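Prardale Household Water Notes

README for the text collection, plain text release

The collection holds short written notes on water use in rented homes in Prardale. Tenants wrote them on paper cards and Lamduan Rattanakul typed them up. There are 3000 notes, split by room: kitchen, bathroom, laundry, yard. The kitchen file is the longest.
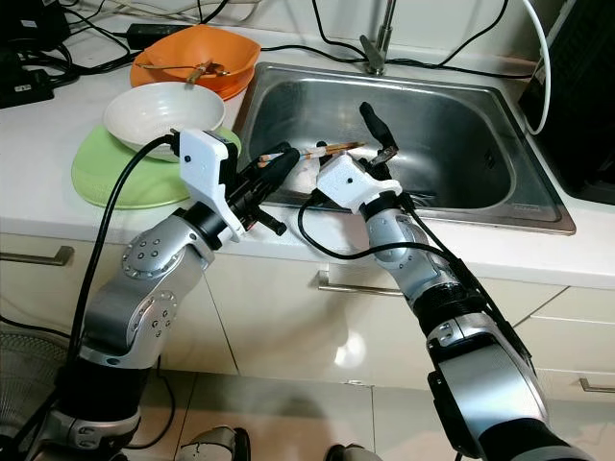
Issue 11

Changes since the last issue: 138 notes with unreadable meter figures were moved to a separate file, unread.txt. Street names are now replaced with a street code. Spelling was left as written, including "fawcet" and "drane".

Each line has a note code, a room, a month and the note itself, separated by tabs. A blank month means the tenant left it off the card. Amounts are in gallons unless the line ends in L.

Known problems: the June cards from Ranura Court were typed twice. Ashok Pathak is removing the repeats by hand and has 3 boxes left. Yard notes are thin for the winter months.

Kitchen notes often mention stainless steel sinks and washing plates by hand.

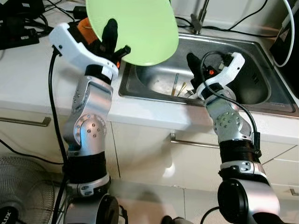 Use and contact

Free to copy for teaching and research. Please name the collection and the issue. Send corrections to Mélanie Lemieux, with the note code in the subject line. Mail is read on Monday.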